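Order at the Bottom of the Bin
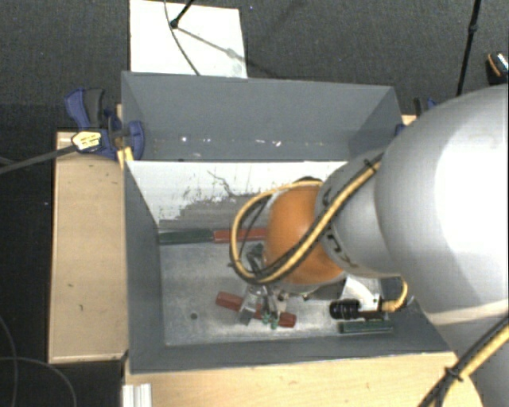 Materials and Storage Department, Heywood Works

Every workshop keeps a container for the parts that have no shelf of their own. At the Heywood works of Clorkimora, the deep gray bins on the lower floor have served this purpose for many years, and their condition reflects it. The metal floor is scuffed, with paler patches between the marks. The white sloping panel has been scraped to gray over much of its lower part, and the damage ends in ragged streaks.

The contents are plain: bars in dark green and red. Color is the first thing a reader of the stock sheet looks for, and the department has kept the same two since the Rekdale store was merged with Heywood. Green bars are entered on the left side of the sheet and red bars on the right. The bins themselves follow no such rule. A green bar and a red bar may lie end to end at the foot of the slope while others rest nearer the front wall.

The department reviewed its storage in July. Under the arrangement then adopted, known internally as Skastusero, no bin may hold more than 30 bars, and each is emptied and swept every four weeks. Bars that are bent or chipped are set aside for return. The remainder go back into the bin without being sorted by color.

The question of replacing the sloping panels was also considered. A new white surface would make small parts easier to see, but wear of this kind does not affect storage, and the present panels will remain in service. Staff are asked to report any panel with a sharp or lifted edge to the stores desk, where the repair book is kept.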